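Clelcombe, 06/06/2023

Drallance opens its new furniture showroom in Clelcombe this June

Drallance, maker of tables and desks for small homes, is pleased to announce the opening of its first showroom in Clelcombe. The showroom has 40 pieces on display and takes the place of the old Vincze shop, which the company has rented for 3 years.

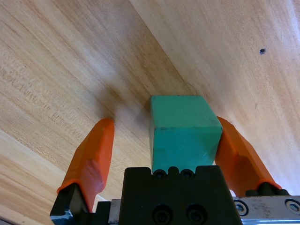
Light-colored wooden tabletop with a small teal-green cube.

Visitors will be able to see the full Drestar line, with tables in 23 sizes. All Drestar tables are delivered already assembled, and customers can order a different height without extra cost. The company has received many requests for this from families who live in older apartments.
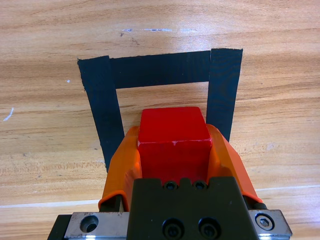

Orders made in the showroom during June will be delivered free of charge inside Clelcombe. Drallance has also printed 2000 copies of its new catalog, in which the care of wooden surfaces is explained in simple steps. The catalog can be taken home from the showroom or requested by mail.

The showroom is open every day except public holidays.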